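Hadmont has a new rulebook for its robot benches, and it's shorter than I figured

I've been bugging the folks at Hadmont for months about when their new bench rules for robot arms would come out, and they finally went up on the shared drive this September. Five pages! The old set ran so long that I gave up printing it after the second toner warning.

If you missed the back story, Hadmont does small-parts handling trials, mostly valves and fittings and other plumbing odds and ends, and three other shops (Dedby, Dixit and Medau) borrow its rules pretty much word for word. So when Hadmont changes a line, a lot of people end up changing their mornings.

The big change is what counts as a clean start. Under the old rules you could begin a run with leftover parts on the mat as long as they were outside the working area, and everybody drew that area a little differently. Now the mat gets cleared completely, you look it over, and only then do you set down the one part you're working with. Delia Salinas wrote most of the new text, and she told me the argument over that single paragraph took longer than the other four pages put together. I believe her (I've met some of the people arguing).

The second change is about fingers. Grippers have to be closed or parked before anybody reaches in to move a part, and whoever reaches in says so out loud first. I kind of love that one. It feels silly for a day or so and then you can't stop doing it, and I caught myself announcing "hands in" to my own dishwasher.

There's also a new bit on fabric. Mats should be one plain color with no pattern, and you swap them when they're torn or won't lie flat. Lint is fine. A stray fiber or two won't fail you, and I was glad to see somebody write that down, because I've watched grown adults go over a mat with packing tape for half an hour.

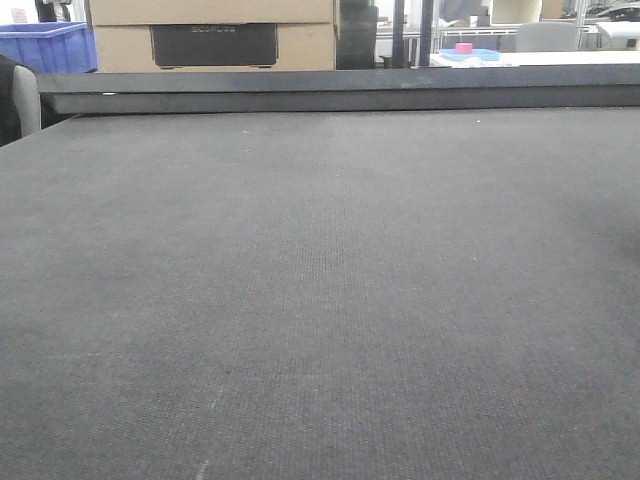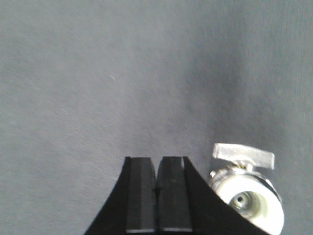
Then we get to the paperwork, where I expected to be grumpy. Every run now gets a line in a log: who set it up, which part, which mat, and whether anyone stepped in. Pallavi Bansal at Dedby has been keeping a log like this since spring, ahead of everyone else, and hers is up to 3,267 lines. She says it takes her a few seconds a line and that the "stepped in" column is the one she goes back to most. When a run goes sideways, she can check whether a person had touched anything before she starts blaming the software.

Not everyone's thrilled. A guy at Dixit, who asked me to leave his name out, thinks clearing the whole mat every time is going to eat his afternoons. He does 300 runs on a busy day and he'd like to leave his spare fittings where he can grab them. I get it! The rules do let you keep spares in a tray on a separate table, and he admitted he hadn't read that far yet.

Medau asked for more time and got it. They have a couple of benches that need new mats, and they'd also like the spoken warning to work in more than one language, so Delia is adding a short list of phrases to the back. She wants corrections from anyone who speaks those languages better than she does.

A few practical things if you're switching over. Runs logged under the old rules still count, so you don't have to redo anything. Hadmont itself plans to do its first 2,000 runs under the new text before changing another word, and comments go to Delia until then. The printed version is free from the front desk, and there's a one-page checklist that fits on a clipboard – I grabbed two.

I'm going back next month to see how the log is holding up, and I'll post what I find out about the Medau phrases as well.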